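Breathing study at Mokcombe passes its halfway mark

Wed 16 December

The sleep and breathing group at Mokcombe has now signed up 1,190 people for its study of how the chest muscles behave overnight, and the first set of readings is already giving the team plenty to talk about. It is the biggest piece of work the group has taken on, and the mood in the building this week has been great!

The study looks at the small muscles between the ribs. Most people never think about them, but they do a surprising share of the work when we lie flat, and they seem to tire in ways that differ a lot from one sleeper to the next. Each person who joins wears a soft chest band called the Relon for three nights at home, fills in a short diary each morning, and mails the whole lot back in a padded envelope.

Ea Sveinbjörnsson, who leads the study, said the returns have been better than she dared hope. "We planned for a lot of half-finished diaries," she said. "People are writing us whole paragraphs. They tell us about the dog, the thunderstorm, the new pillow - and some of that is really useful when you're looking at a strange bump in the trace at 3 a.m."

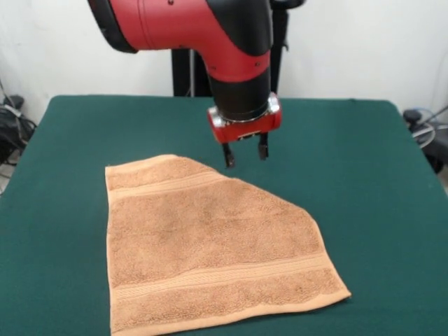
A red and black robot arm over a cloth-covered table.

So far 3,071 nights of recordings have been checked and stored. Each one is read twice, first by software and then by a person, and the two are compared before anything goes into the final count. Rasmus Kütt runs the reading room and has trained 12 new readers since the fall. He says the hardest part is teaching people to leave a messy stretch alone and mark it as unreadable, when every instinct tells them to guess.

The early pattern that has everyone excited is in the side sleepers. In a first batch of 175 people, those who spent most of the night on one side showed a clear difference between left and right rib muscles by the early morning hours. It had faded by breakfast in nearly all of them. The group is careful to say that this is one batch and that it may look different once the rest are in, but it is a lovely thing to see in a trace and it was not on anyone's list of predictions.
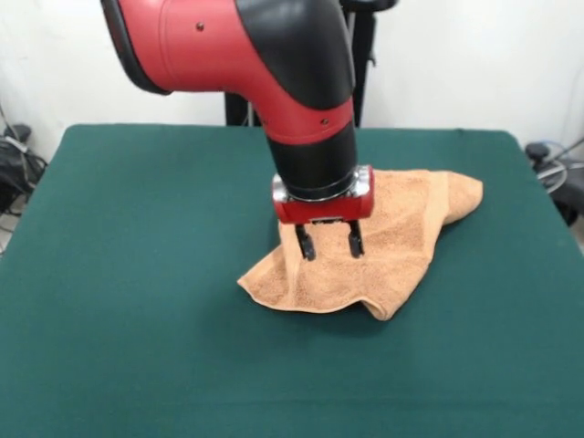
What happens next

A smaller group of 115 will be invited back for a second round in February, this time with an added breathing test before bed. Letters go out after the holidays. Anyone who has moved since the first round should send a new address to the study desk so the band goes to the right place.

The second round is paid for by a grant from the Culesska fund, which also covers repairs to the older bands. The Rätsep lecture room has been booked for an open evening once the readings are done, and Sveinbjörnsson plans to bring some of the best traces along - with names removed, of course - and show people how to read them.

New sleepers are still welcome, especially those over 60 and anyone who works nights.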